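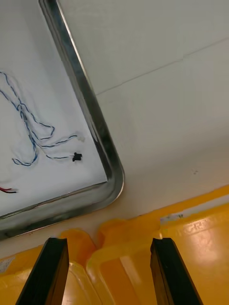
*Wrist's-eye view: yellow bins, a metal frame, and a tangle of blue-and-white wire.*

**1/**
Went to the Sabatier open day this afternoon. I had put my name down for the canteen tour and the apprentice workshop. I got the apprentice workshop, a lanyard, and the wiring cell. The canteen was "operational but not open to visitors", which is a sentence I'd like for my own kitchen.

**2/**
For those who don't follow me for industrial estates (all of you): Sabatier put together the insides of control panels for bakery ovens. Lots of small cables, lots of small plugs. They've got a robot learning to help with the small cables, and they let the public stand behind a yellow line and watch it learn.

**3/**
Our group had 18 people in it. Four were under ten, one was a retired electrician with his own torch, and the rest of us had come in because the car park was free.

**4/**
Our guide was Thérèse Nguyen, who runs the cell and has clearly been told to smile more. She managed it twice. The first time was when a child asked if the robot was allowed to go home. "It's bolted down," she said, and smiled.

**5/**
The robot is called Clurska. Nobody would tell me why. It has two black fingers and a camera at the wrist, and they put the wrist camera up on a big telly so we could see what it sees. What it sees is bins, mostly, at a slant.

**6/**
I can't tell you how much the slant bothered people. A man near me tilted his head for a good ten minutes. By the end half the group was doing it, like pigeons listening to the shipping forecast.

**7/**
The job, as explained to us: pick the right plug out of the bundle of wire, carry it to where it belongs, push until it clicks. My job this morning was to find a phone charger in a drawer, so I came to this with sympathy.

**8/**
Wire is apparently the worst thing you can give a robot. A brick stays the shape of a brick. A cable has opinions. Thérèse said she could teach it to stack boxes before lunch, and that the cable work had so far taken since last November.

**9/**
The electrician asked why they didn't just straighten the wires out first. Thérèse said a person could do that, and then the same person might as well plug them in. He seemed to take this as a win for electricians. I think it was.

**10/**
Facts from the laminated sheet, for those who like a laminated sheet: 3000 practice goes so far, 24 kinds of plug, and one software package called Femudora, which decides where the fingers go. The sheet also had a cartoon of a robot giving a thumbs up. Clurska does not have a thumb. I did raise this.

**11/**
First attempt of the afternoon. Clurska came down over the wire very slowly, the way you'd reach for a sleeping cat. Stopped. Thought about it. Closed its fingers on nothing at all and carried the nothing across with enormous care.

**12/**
Big round of applause. One of the children shouted "again!" and it did it again. Identical nothing. You have to admire the consistency.

**13/**
Third go it got hold of a wire, and I'm sorry to report that I gasped. A grown woman with a mortgage. The electrician said "go on, son" under his breath.

**14/**
It got the plug most of the way over, turned it round twice, and put it down beside the place it was meant to go in. Thérèse wrote something on a clipboard. I asked if that counted as a pass. She said it counted as data.

I'm going to be using that at my next appraisal.

**15/**
Then came the bit I liked best. They let a few of us drive it. You hold a pair of handles and the arm copies you, and the goes are saved so the software can study them later. So somewhere at Sabatier there is now a record of me trying to pick up a plug, and one day a machine will be asked to learn from it.

**16/**
I was terrible. I want that on record as well. I went for the plug, missed, went for it again, and closed the fingers with great confidence beside it. A girl of seven went after me and did it first time. She asked if there was a harder one.

**17/**
There was a harder one. She did that too. Thérèse smiled for the second time.

**18/**
Question time. The things people wanted to know, in order:
- does it ever get stuck (yes)
- what happens if you press the red button (it stops, please don't)
- will it take people's jobs
- is there a toilet

**19/**
On the jobs one, she gave a straighter answer than I expected. She said nobody in the wiring shop wants to do the tiny plugs for eight hours, and their hands hurt, and she'd like the robot to take the tiny plugs. She also said she couldn't promise what somebody upstairs would decide in five years. There was a man from upstairs in the room. He looked at his lanyard.

**20/**
The site has 132 staff, according to the same man, who recovered well. He told us about a second cell, called Rernus, that will do the testing once the plugging-in is sorted. We were shown the door to Rernus. It's a good door.

**21/**
I bumped into one of the wiring team by the coats and asked what she made of Clurska. She said it was a nice lad but slow. She can do a whole panel while it's making its mind up. She'd brought her mum along to see it and her mum had gone to look at the vans.

**22/**
Things I took home: a pen, a tote bag, a leaflet about apprenticeships that I am more than twenty years too old for, and a new respect for my own fingers. I undid a knot in my headphones on the bus and felt like a concert pianist.

**23/**
If you want to go, they're doing another one in the spring. Wear flat shoes, take a snack, and stand at the left-hand end of the yellow line, where you get the telly and the arm at once. The right-hand end gets a pillar.

**24/**
A few of you are asking if it ever got one in. It did, right at the end, when most of the group had drifted off towards the biscuits. Small click. Me, the electrician and the seven-year-old. She said "finally" and went to find her dad.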